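**Surkaro brings robot helpers to its sample prep benches**

I'm Morena Bassi, I run the prep room at Surkaro, and I get to share some news I'm pretty excited about. Starting in May, two robot arms from Hevach will take over our most repetitive job - moving small pieces in and out of dishes, all shift long.

We do about 247 of those moves a day, and my wrists know it! So the people who do the work are the ones teaching it. We pick up a pair of hand-held grippers, do the task our own way, and the arms learn from that.
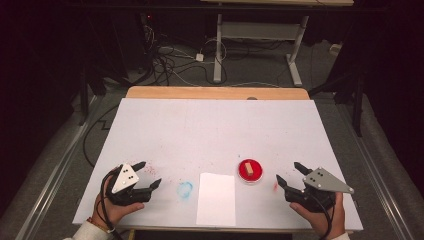 Fermín Ulloa was the biggest doubter on my crew, and now he's training the rest of us (he's picky, too). All 36 of us keep our jobs and our pay. What changes is the day itself: less pinching and placing, more time checking results and fixing odd batches.

Want to come see it? We're opening the room to visitors on Friday - ask for Asmaa Shawky at the Surkaro front desk.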